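Gromum practice kit review: an afternoon at the Desitz open day

4 min read
Last updated 25 Jul 2026

Search reviews Go

I went to the Desitz open day mostly for the free coffee and stayed for the Gromum, a simulator kit that lets you drive a two-finger gripper around a virtual kitchen before you let a real one anywhere near your stuff. It sells for $800, and I'd been on the fence for months, so I grabbed a seat and hogged it as long as they'd let me.

Setup was quick. Shahab Talebi ran the demo, handed me the controller and basically left me alone (my favorite kind of demo!). The menu has 166 practice tasks, and I skipped right past the blocks and cups to the flat stuff, because flat stuff is what I'm bad at. A credit card on a stone counter is a mean little job. There's hardly any edge to get hold of, and the view from above doesn't tell you much about how high your fingertips are.

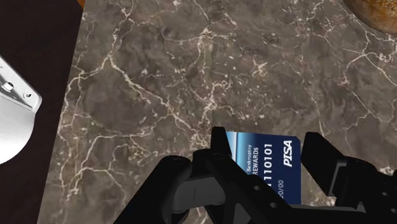 Hatem Sqalli thought I was making too much of the flat tasks, and said that anybody buying this for a workshop should spend the first week on plain pick and place, then worry about thin objects once their hands have settled down. He also felt the rendered stone was too busy for beginners and wished there were a plain gray counter to switch to.

Fair enough, though I liked the veins. They gave me something to line up against when I was turning the wrist. My own gripes are different. The controller cable is way too short, the fan gets loud, and saved sessions stop at 80, after which you have to delete old ones by hand. The Hident add-on pack fixes that last one, but it's another $200, and that stings.

Would I buy it? Yes, I think so, on sale. I'm waiting to see what they charge in December.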